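Open day at the Wenlow lab: notes on the tableware bench

September 26, 2026
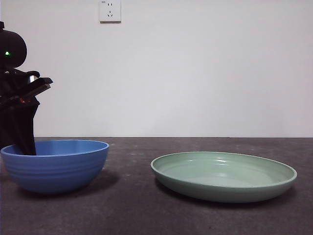 Eugénie Guérin wrote to me after I mentioned the visit that a bowl is the wrong object to start with, and that anyone serious about dish handling should begin with cups, where the handle gives the gripper a defined feature. I passed this on to the people at the bench. Their answer was that they had started with cups at the Brernberg site and lost several months to handles. A handle has an orientation, so the planner has to find it and the wrist has to reach it. A bowl is close to symmetrical about its vertical axis. Any point on the rim will do, provided the arm can get there without hitting something else.

I went to Wenlow mainly to see this bench. The open day had other stops (a packing cell, a conveyor with a vision gate, a talk on safety scanners that I skipped), and I spent most of the afternoon at the one table with the bowl and the plate.

The setup is plain. One black arm, a dark gray tabletop, a white wall behind. The dishes are a deep blue bowl with a flared rim and a shallow pale green plate. The software layer is called Arkel and is written in house. The grasp library under it is older and came over from a project named Sorensen, which I had read about but never seen running.

The sequence shown to visitors was short. The arm moves over the bowl, lowers the fingers past the near rim, closes on the wall, lifts, carries the bowl to a marked position and sets it down. Then it does the same with the plate. Each cycle took 21 seconds by the bench timer, including a pause after the grasp in which the controller checks the finger gap against the expected wall thickness. If the gap is wrong it opens and tries again at another point on the rim. The limit is 2 retries, after which it stops and waits for a person.

I asked why the pause was so long. Wendell Mahmoud, at the keyboard, said the check itself takes very little time and the rest is settling. The arm still moves slightly after it stops, and the gap reading is no use until that dies down. They could shorten it with better damping or with a filter. They have tried the filter. It passed some bad grasps, so they went back to waiting.

The rim grasp was the part I found most worth the trip. From outside, the wall of a bowl like this curves away toward the base, and a finger coming straight down touches it at only one height. Flat finger pads on a curved wall give a small contact patch, and the bowl can pivot around it during the lift. Their fix is to approach with the wrist slightly tilted, so the pads meet the wall closer to parallel. The tilt angle is taken from a depth scan of the dish before the approach. Glossy surfaces make the scan unreliable near highlights. Arkel throws out those points and fits a curve through what remains.

The plate is harder, which I had expected. Its rim is low, and the fingers have little height to work with before they meet the table. A few millimeters of error in the table plane is enough to turn a grasp into a collision. They recalibrate the table height every morning and again after lunch. I saw four plate lifts. Three were clean. On the other the fingers touched the tabletop, the force limit tripped, and the arm backed off and repeated the approach from the far side without help. A man next to me took that for a failure. I would log it as the correct behavior, although the second approach was slow.

Success rate: the sheet on the wall by the door gave 60 consecutive bowl transfers without operator input as the best run to date. There was no equivalent number for plates. I asked and was told it was "shorter," and I left it there.

Some things I wanted to see and did not:

Stacked dishes. All the transfers were of single pieces with clear space between them. Nested bowls remove most of the rim access, and the tilt method may not carry over.

Anything wet. The pads are said to be rated for it. There was no water on the bench during my visit.

Transparent glass. Wendell said they have a box of it and have not opened the box.

On Eugénie's point, I have come around to the lab's view with one reservation. Starting with bowls gives a fast route to a working lift, and the gap check and the retry logic can be reused for nearly everything else. But it also lets the planner ignore orientation for a long time, and that code will have to be written eventually. When I asked whether the Sorensen library has any concept of a preferred side on an object, the answer was that there is a field for it and the field is empty.

The next open day is in December, and the plan is to show stacks of two by then. I have put my name down. If I get in, I will bring a stopwatch of my own and ask for the plate numbers again.

Parking note for anyone going: the visitor lot is behind the building, the sign for it faces the wrong way, and the front entrance is badge only. Go around to the loading side and use the intercom.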